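What Does an Extra Do All Day?

Somebody has to walk past in the background. When two famous people are having an argument in a café on television, there are always other people in the café, stirring their tea and taking no notice. Those people are called extras, or supporting artists if they are feeling grand. It is a proper job and they get paid for it, though they do not get paid like the people having the argument.

This page explains how it works, mostly using a children's serial called Groltitz, which had a school hall in it and therefore needed a great many children.

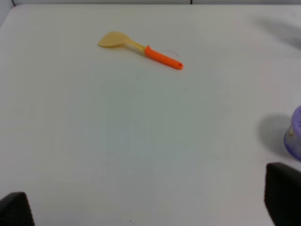

Page last changed: April 29, 2022

How do they choose?

A person called a casting director finds the actors who speak. Extras usually come from an agency, which keeps a big list of faces. The agency for Groltitz was Flaline, and when it asked for children who could look bored in assembly, 2788 of them applied. Most had been practising for years without knowing it.

The serial needed 152. Fadime Yurt, who did the choosing, says she was not looking for the prettiest or the loudest. She wanted children who could sit still, and who would not wave at their gran.

What happens when you get there?

You wait. Then somebody checks your name, gives you a costume and combs your hair in a way you would never comb it yourself. After that you wait again.

In Britain, a child who performs usually needs a licence, which the grown-ups have to sort out with the local council. There are rules about how long you can work, when you must have a break and what happens about lessons. Yes, there are lessons. Plenty of children have arrived on a film set expecting glamour and been handed fractions. There is also an adult called a chaperone, whose job is to look after you and to notice when you have had enough. 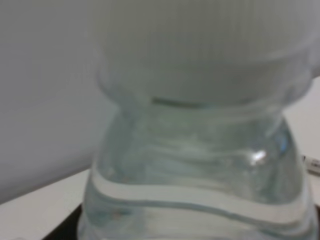 The waiting has a reason, even if it doesn't feel like one. Lights have to be moved, and then moved back. A plane goes over and spoils the sound. One of the main actors says "library" wrong four times, gets the giggles, and everybody starts again from the top.

Why are their mouths moving with no sound coming out?

Because the microphones are there for the actors. If every extra in the school hall really chatted, you would never hear the hero confess to stealing the trophy. So extras pretend to talk. They nod, raise their eyebrows and mouth any old thing. Ekrem Çınar, who played Boy Near Radiator, spent a whole afternoon in June silently reciting the names of cheeses. On screen he looks as if he is discussing something very serious.

The chatter you hear at home is recorded separately and added later.

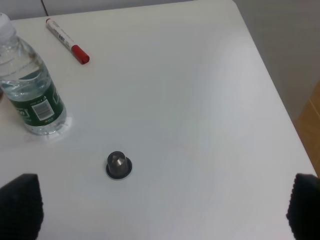 What is continuity?

Scenes are filmed in bits, and often in the wrong order. If you are holding a pencil in your left hand in one bit, you must be holding it in your left hand in the next, even if lunch has happened in between. A script supervisor watches for this sort of thing and writes it all down. Script supervisors are very polite and miss nothing.

Will I be famous?

Probably not. Ekrem's afternoon of cheese came to 2 seconds of television, and for one of those there was a teacher in front of him. His family still pause it there for visitors.

Words to know

Take: one go at filming a bit of a scene.
Call time: when you have to arrive. It is always earlier than you hoped.
Wrap: the end of filming for the day, when you may wave at your gran.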